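Previous tip
Next tip

Cutting your carbon at home without becoming unbearable
By Stela Matei
3 April 2023

World leaders fly a very long way to agree that we should all boil less water. They have a point about the water. Fill the kettle to the level of the cups you are making, plus a splash for the person who always says they don't want one.

Next, the boiler. If it is a condensing combi, the flow temperature was probably set by a fitter in a hurry. Turn it down to 50 in October and see if anyone in the house notices. Mine took until the first frost, and then blamed the cat. Leave the setting for stored hot water alone, as a cylinder needs to be kept hotter to stay safe.

Draughts are cheaper to fix than governments. Hold a strip of tissue near the letterbox on a windy day and watch it dance. A brush strip takes ten minutes to fit, or an afternoon if Ramesh Nishad is helping you, and I speak as his neighbour.

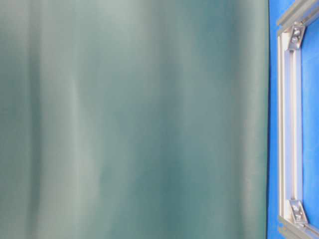
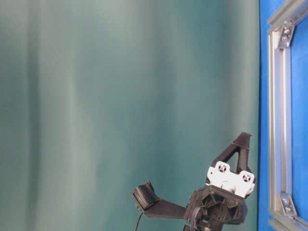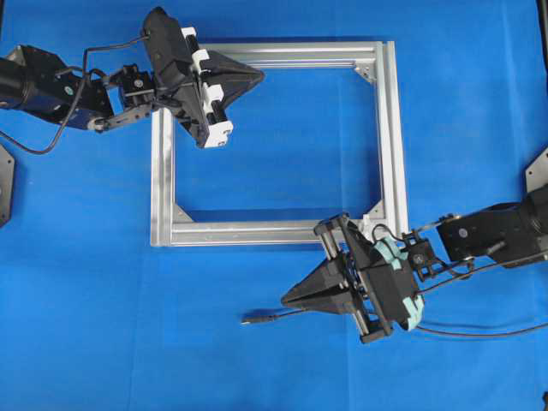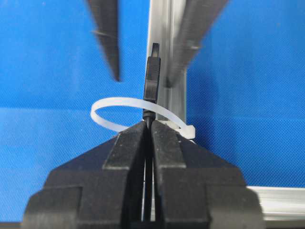

Is it worth turning the heating off in a room we hardly use?
Turn the radiator down to the frost setting and keep the door shut, but don't turn it off altogether if the room has an outside wall. A stone-cold room soon grows mould, and you will spend the savings on paint.

Washing at 30 does for most things that haven't been worn under a car. Dry clothes on a rack with a window open a crack, or outside, where the weather will do it for nothing and occasionally undo it.

Put lids on pans. My aunt knew this before there were summits.

Bleed the radiators once a year, with the heating off and a rag under the valve. Keep the key on a hook by the boiler. I have bought 2 so far and can find neither.

Filed under: Heating, Laundry, Small Virtues
More from Stela: Lagging the loft hatch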